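Can Robots Do the Chores Yet?
A learning page for readers aged 8 to 11, from the Maldonado Center for Science Learning

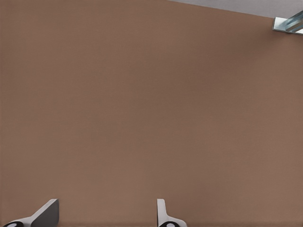 A computer-made practice world. The two fingers of a robot gripper are open near a plain brown surface.

Many families have a list of chores. Someone wipes the table, someone folds the towels, and someone puts the cups away. Shops have chores too, such as filling shelves and sweeping floors. People have wondered for a long time whether machines could do this work. The short answer is that machines can do some chores today, but most of them still need a person.

What machines can already do

A dishwasher is a machine that does a chore. So is a washing machine. Each was built for one job, and each needs help. A person must load the plates, add the soap, and take everything out at the end.

Some homes also have a small round robot that vacuums the floor. It can turn when it meets a wall. It cannot pick up a sock, and it cannot climb the stairs.

In factories, robot arms lift, weld, and paint. The parts they work on usually arrive in the same place every time, so the arm can repeat the same moves all day.

Why a kitchen is hard

A home changes from hour to hour. A cup may be by the sink in the morning and under a chair at night. A robot must find the cup, decide where to hold it, and squeeze with the right amount of force. If it squeezes too little, the cup slips. If it squeezes too much, the cup may crack.

Soft things are harder still. A towel has a new shape each time it is dropped. You can find a corner of it with your fingertips, even with your eyes closed. Many robots have only two fingers and very little sense of touch.

See-through things can also cause trouble. Light passes through glass or bounces off it, and a robot's camera may not be able to tell where the glass begins.

How a robot practices

Engineers often let robots practice inside a computer first. This is called a simulation. It works a little like a video game. The computer draws the robot and the things near it, and it works out what should happen when they touch. Nothing real can be broken, and a lesson can be repeated as often as needed.

A simulation is never a perfect copy of the real world. Real floors have crumbs. Real drawers stick. A robot that does well on the computer must be tested again with real objects.

The Flustico towel test

In March, the Nekular Robotics Workshop in Clidell tested a robot named Flustico. Its task was to pick up one hand towel, fold it in half, and set it down. Flustico tried the task 2000 times in simulation and completed 1574 folds. The team then tried the same task with a real arm and real towels. In 2000 tries, the robot completed 1079 folds.

The most common problem was picking up two layers of cloth when only one was needed. The fastest real fold took 44 seconds. Time yourself with a hand towel and compare.

Words to know

Gripper: the part of a robot that holds things. It does the work of a hand.
Simulation: a practice world made by a computer.
Sensor: a part that lets a machine measure something, such as light or pressure.
Task: one job with a clear beginning and end.

Try it at home

Ask an adult before you begin. Put on a pair of thick mittens. Using only your thumb and one finger on each hand, try to fold a small towel. Next, try to pick up a coin from the table. Write down which task was harder and what you did when your first try failed.

Page last reviewed 18/11/2018. Teachers may copy this page for classroom use.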